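Laundry cell 4 - gripper and sleeve check, July
Done by Tumaini Massawe, before the afternoon run. Comments typed up straight after, sorry for the spelling. 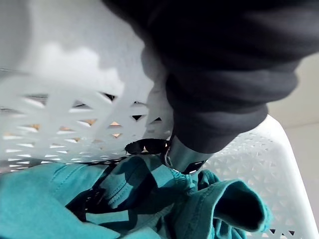
1. Sleeve (grey cloth cover, arm)
Condition: OK with comment
No tears. Bunches up badly near the hem when the arm reaches down into the white basket, hangs very low over the washing. Pulled it back up and did the strap again. Dušan wants it shortened - agree, but not before the spare is here. Spare ordered from Plemetti.

2. Finger
Condition: OK
Wiped down. No burrs on the tip, ran a cotton rag over both sides and nothing snagged. Check the thin edge again next time, that's where the last one went. Joint at the base moves freely, no grit.

3. Finger screws
Condition: tightened
One was a quarter turn loose. Marked with paint pen so we can see if it creeps. Third time on this cell, Gorazd to look at the thread.

4. Pressing depth
Condition: ADJUST
Tip goes down into the teal top and gathers the cloth by the hem. Fine on a thick heap, too deep if the basket is nearly empty. Raised the lowest point by 4 mm. Do not put it back without asking me.

5. Basket
Condition: OK
Lattice sides clean, no cracked struts found by hand. Rim smooth all the way round. Sits square in the corner stops. Keep fingers OUT of the holes when arm is live, said this before.

6. Stray items in basket
Condition: comment
Small black thing down between the washing and the basket wall, by the finger. Looks like a strap or band. Straps and cords to come out before any run, they wrap the joint. Whoever loads please shake things out first, not after.

7. Wrist camera
Condition: OK with comment
Lens wiped. Sleeve gets very close to it and blurs the top of the picture. See item 1. Bongani says the pick software copes, I would still like it moved back.

8. Emergency stop
Condition: OK
Both buttons pressed, arm held, reset fine. Door switch same.

9. Cable run
Condition: OK
One tie missing at the elbow, replaced. No rubbing under the sleeve as far as I could feel.

10. Cycle counter
Reading 153 since last sleeve change. Limit is 1000 so plenty left, but go by the cloth and not just the number.

Left open
- shorter sleeve (Dušan)
- finger screw thread (Gorazd)
- camera bracket, ask Tredham for a drawing
- new label for lockout box, old one has pealed off

Cell released for use, slow speed only untill item 4 has been watched for a full shift. Krešimir has the key.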